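Grenetti Crime
Open call: first readers for the spring and summer list

Grenetti Crime publishes novels in which people with nicknames do terrible things to other people with nicknames. We have done this for a while and we're fond of it. What we lack is readers who will tell us, before we print the thing, that the getaway driver was shot in chapter nine and is eating breakfast in chapter twelve.

We are looking for 4 first readers to join our panel. You'll work from home and at your own pace, up to a point, and the point is the deadline.

What you'd be reading

The first manuscript is Lokton, a family saga by Gebremedhin Workneh. Three sisters inherit a trucking business, a lawsuit and a body. It's currently 463 pages long, and the author is open to discussing this figure. After that comes Jemar, a shorter and meaner book by Anahera Kereama about a loan shark who wants to retire and keeps being thanked for his service by people holding crowbars.

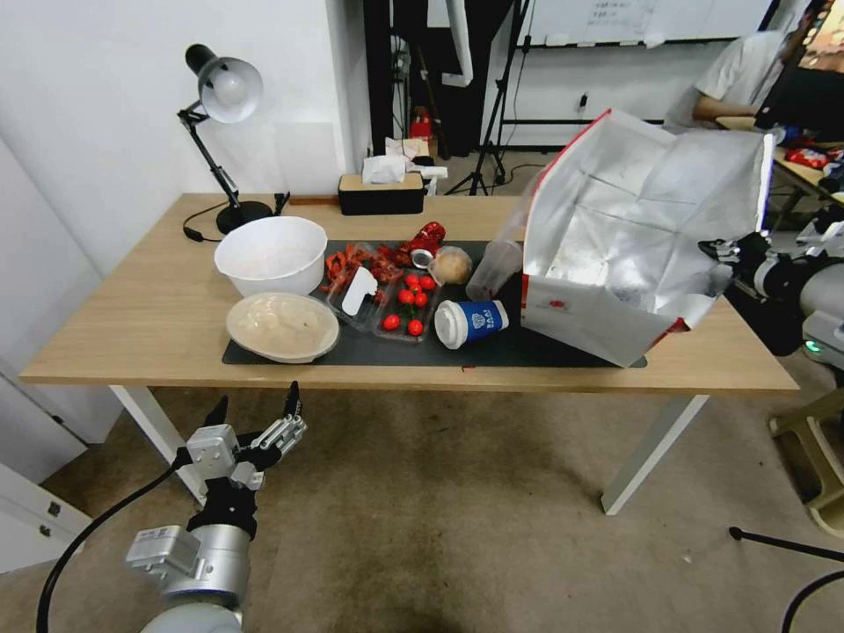

Each manuscript comes with a response form. Please fill it in. We once had a reader who returned a single sheet with the word "hmm" on it, and although the author has framed it, it didn't help with the second draft.

We'd like to know where you got bored, who you mixed up with whom, and at what point you guessed who did it. If you skipped pages, say which ones. You don't need to fix anything or correct the commas. Lemlem Shiferaw does the commas and she is territorial.

Who should apply

People who read a lot of crime fiction and finish most of it. A degree is fine, and so is no degree. You should be able to say "I didn't believe a word of this" and then say why in two or three polite sentences. If you're writing a gangster novel of your own, you're welcome too, but please don't attach it. We have more than 500 of those to get through already.
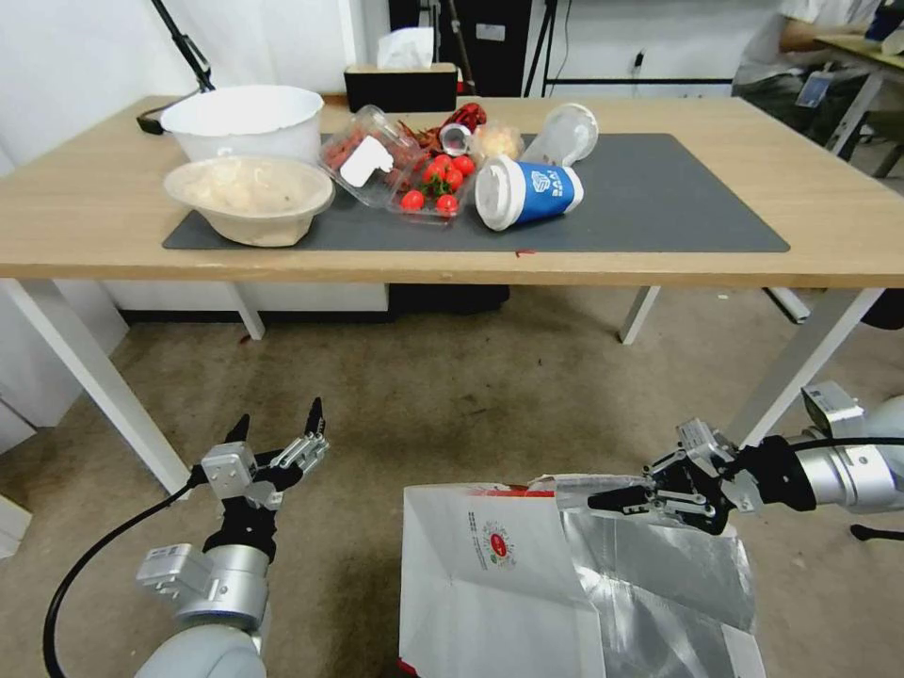
Close relatives of our authors can't take part. Gebremedhin has a great many cousins and they all loved it.

What you get

A flat fee per manuscript, paid when your form comes in, plus a finished copy and your name in the acknowledgments, spelled the way you spell it. Readers who would prefer to stay out of the acknowledgments of a book about money laundering can tell us so.

How to apply

Send one page on the last crime novel you gave up on, and where you stopped. No résumé, please. Write to Hagos Tefera at the Grenetti reader desk, with "First reader" and reference 1402 in the subject line. Applications close 23/03/2020. Hagos answers everybody, usually within two weeks and occasionally in verse.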